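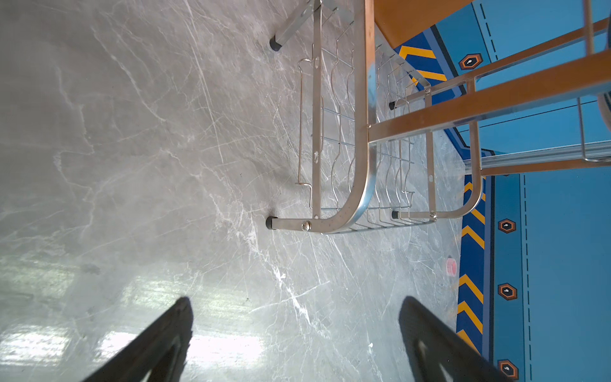
Tutuvmont wrote in to say the original thread was getting buried, so the question has been moved to its own page with the replies kept in order.

How do I stop my dish rack from rusting at the joints?
posted by Sullitz

We moved to a house with a private well in July and I love the water, it tastes amazing! But every wire rack I own has started getting orange freckles where the wires cross. The plates are fine, the glasses get a white haze, and the rack looks ten years old. It's supposed to be stainless. Do I need a different rack, or is there something I can do to save the ones I have? I wash by hand twice a day, family of five, so the thing is never really dry.

Govindasamy
62 people found this helpful

Oh, I went down this hole last winter and came out the other side, so let me share! First thing -- find out whether the rust is coming from the rack or from your water. Well water often carries iron, and it dries into orange spots that look just like rust but sit on top of the metal. Rub one with a paste of baking soda and a little water on a soft cloth. If it wipes off and the wire is smooth and shiny underneath, hooray, your rack is healthy. If you feel a pit or a bubble, the finish has broken there and it will keep coming back.

For the haze and the orange both, warm white vinegar is wonderful. Lay a soaked dishcloth over the joints for ten minutes, scrub with an old toothbrush, then rinse really well and DRY it. I stand mine on a towel by the back door every Sunday night and it looks great by breakfast.

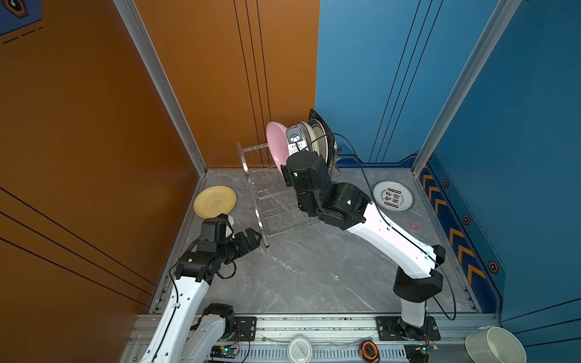 Plates in a two-tier wire rack

Also leave gaps between plates if you have the room. Air gets down to the bottom wires and everything dries so much faster.

Zillar

just buy a plastic one. had mine 5 years no rust

Þórarinn Hauksdóttir

Govindasamy's paste test is a great place to start, and I'd add one more: get the water tested. Ours came back with a hardness of 153 and a fair bit of iron, and suddenly the kettle, the shower head and my poor gray towels all made sense. The lab only wanted a small bottle from the kitchen tap. Run it a few minutes first.

Please skip the steel wool, by the way. It leaves tiny bits behind and those rust too, so you end up with more spots than you started with. Same goes for bleach -- it's hard on stainless, even the good stuff.

We ended up putting in an iron filter and I'm so happy with it. It was 800 with the fittings, and we did the plumbing ourselves over a weekend. The rack I was ready to throw out is still on the counter.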